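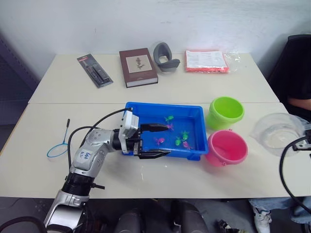 The Rornska Public Library will open its Play and Learning Collection to all cardholders in December, following a trial period in which sets were lent only to families registered at the main branch. The collection consists of 107 sets for children between the ages of three and seven, and each may be borrowed on a regular library card at no charge. Most of the sets deal with sorting, matching, early counting or simple measuring. A typical sorting set is built on small molded figures in more than one color, such as the green and pink toy fish in the blue plastic tray, and on one or more containers of a size that a young child can manage. Sets will be available at the main branch and at the Gorkach Street branch. Borrowers may reserve them by telephone, at the desk or through the online catalog.

The library began lending learning materials after families asked whether the items used in its morning sessions could be taken home. In the trial period, cardholders borrowed sets 1,385 times. Sorting and matching sets accounted for 488 of those loans, more than any other group in the collection. Sets for threading and lacing were second, followed by picture dominoes and shape boards. Several of the sorting sets had waiting lists for most of the trial, and additional copies have been prepared for the opening.

The collection was developed with the Dauda Early Learning Center, which has used similar materials in its own rooms for several years. Staff from the center advised the library on which activities children return to without prompting and which tend to remain on the shelf. On their advice the library limited the number of pieces in each sorting set. Sets with a large number of small figures were found to be harder to put away at the end of an activity, and pieces were more often missing when those sets were returned. The sets now being issued hold fewer pieces, and a shallow tray is included with each sorting set so that the figures stay together while they are in use.

Each set is issued in a zippered bag with a card listing its contents. The card also suggests two or three ways to begin. For the fish sets, the first suggestion is to place all of the figures in the tray and ask the child to find one that is the same color as a figure held by the adult. A second activity asks the child to move the figures, one color at a time, to another container. The card notes that children may wish to sort the figures in ways of their own – by which fish are friends, for instance, or which are going on a trip – and that adults should feel free to follow. There is no required order, and the suggestions may be set aside entirely.

Loan periods and limits

Learning sets may be borrowed for three weeks and renewed once, provided that no other cardholder has placed a reservation. A household may have 2 sets on loan at any time. This limit applies to the household as a whole and is separate from the limits on books, audio materials and puzzles. Schools, licensed child care providers and playgroups may apply for an institutional card, which permits a larger number of sets to be borrowed for a shorter period. Applications are available at the desk at either branch.

Sets should be returned to the desk during opening hours. They may not be placed in the outdoor book drop, where bags have been damaged by heavier items. Staff will check the contents against the card when the set is returned, and borrowers are welcome to wait while this is done. The check ordinarily takes a few minutes.

Cardholders will not be charged for a single missing piece. When several pieces are missing, or when a piece without which the activity cannot be carried out has been lost, the library will contact the borrower and allow two weeks for a search at home before any charge is considered. Pieces found at a later date may be handed in at either branch, with or without the bag. The library keeps a box of pieces that have been separated from their sets, and many are returned to the correct bag within a month.

Care and cleaning

All plastic figures, trays and containers are cleaned between loans. Borrowers are asked to wipe the pieces with a damp cloth before returning them and to let them dry fully before closing the bag. Plastic pieces should not be placed in a dishwasher. Cards and other printed parts should be kept apart from damp items. Any set that has been in a home where someone has been ill should be mentioned to staff at the desk so that it can be set aside for additional cleaning.

Some sets contain pieces that are unsuitable for children under three. These sets carry a yellow label on the outside of the bag. The library asks that adults remain with children while the sets are in use and that the pieces be counted back into the bag when the activity is over, particularly in homes with a younger brother or sister.

Replacement bags and storage shelving for both branches have been supplied by Puletti, a school and office furnishings firm based in Rornska. The shelving at the main branch is low enough for children to see the sets for themselves. At the Gorkach Street branch, where floor space is limited, the sets will be kept behind the desk, and a binder showing the contents of each will be available for children and adults to look through.

Opening sessions

Introductory sessions will be held at both branches during December. Tables will be set out with a selection of materials from the collection, and families may try as many as they wish before deciding what to borrow. Sessions at the main branch will begin at 10:30 a.m. in the activity room on the ground floor. Sessions at Gorkach Street will begin at 3:15 p.m. in the reading area, which will remain open to other visitors during that time. Registration is not required, although groups of more than six children are asked to call ahead. A caregiver should accompany each child or group of children.

The activity room is reached by the side entrance, where there is a ramp. Strollers may be left in the corridor next to the room. Food is not permitted at the activity tables, but drinks with lids may be brought in, and a changing table is available in the restroom across from the main desk.

The Dauda Early Learning Center will also offer a short presentation for child care providers on the use of sorting and matching materials in mixed-age groups. The presentation will be given at the main branch in the early evening, and the date will be posted at both branches once it has been confirmed. Places are limited by the size of the room, and providers are asked to sign up at the desk.

Suggestions for the collection

The library will continue to add to the collection after the opening. Requests recorded in the trial included sets on money and telling time, as well as materials for children older than seven. Sets on telling time are in preparation. No decision has been made on whether to extend the age range, and comments from families on this point are welcome. Suggestion cards may be left in the box beside the returns desk.

The library is unable to accept donated toys for use in the learning sets, as the pieces must match those already listed on the cards. Families with toys in good condition may ask at the desk for a list of local organizations that accept them.

Cardholders who took part in the trial do not need to register again. Reservations made before the opening will be honored in the order in which they were received, and borrowers will be notified by telephone or e-mail when a set is ready for pickup. Reserved sets will be held for five days.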